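The second life of the office computer

When I moved to Hovstead, I bought my first computer from a man who kept his shop under a staircase. It had belonged to an insurance office before me. I paid 2 weeks of rent for it and it worked for nine years, so I cannot be neutral on this subject.

Most offices change their computers long before the machines are tired. The lease ends, a truck comes, and the desks are clean again by the morning. Where the truck goes is a question with many answers, and some of them are not nice. A part of the load is crushed for metal. Another part sits in a warehouse until its value is gone.

Ulises Jara runs Likik, a small refurbishing business he named after his grandmother's dog. He learned the trade in Cáceres, where he repaired radios with his uncle, and he still speaks of a computer as if it should have a dial. Last year Likik sold 831 desktop towers, mainly to families and to small schools. In November alone there were 752 requests, far more than he could fill.
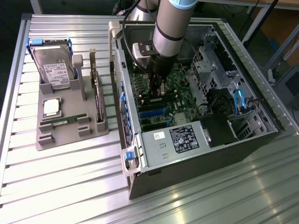

Is an older desktop still good enough for a student?

For writing, video lessons and ordinary browsing it is enough in most cases, provided that it has sufficient memory and the operating system still receives updates.

The hard part of the business is trust. Buyers worry about what was on the disk before, and sellers worry about it even more. Jara erases every drive and gives the former owner a signed paper. "People will forgive a scratch," he told me. "They will not forgive a letter from their bank in the wrong hands."

Price is the other worry. A new tower from Mikex, the local dealer, costs $1,350 with the screen. A refurbished one costs much less, but the buyer must accept an old colour, a short warranty and sometimes a sticker which refuses to leave.

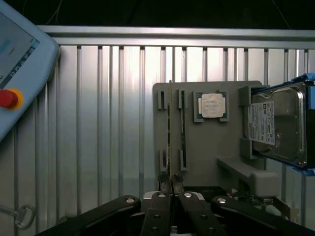

Memory module, processor and hard disk drive on a grey plate.

I asked Jara if he keeps an old machine at home. He has three — his daughter uses the best one, for her drawings, and he would like to have it back.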